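Search this site
Enter keywords

Poulain bamboo board, large size
Review by Frauke Grube

I bought this board in July and I use it every day, mostly for bread and onions. It is heavy, but it stays in its place when I cut.

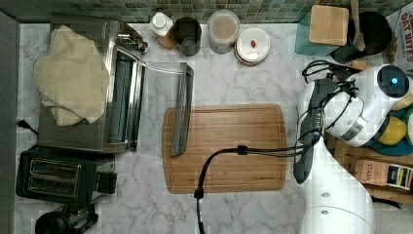
The groove holds the juice of one tomato, for a melon it is too small. After 6 weeks I see thin knife marks and no cracks. I oil it each month and leave it 30 minutes before I wipe. My old board from Satton was softer for the knife. I would buy the Poulain again.

Print this page
E-mail to a friend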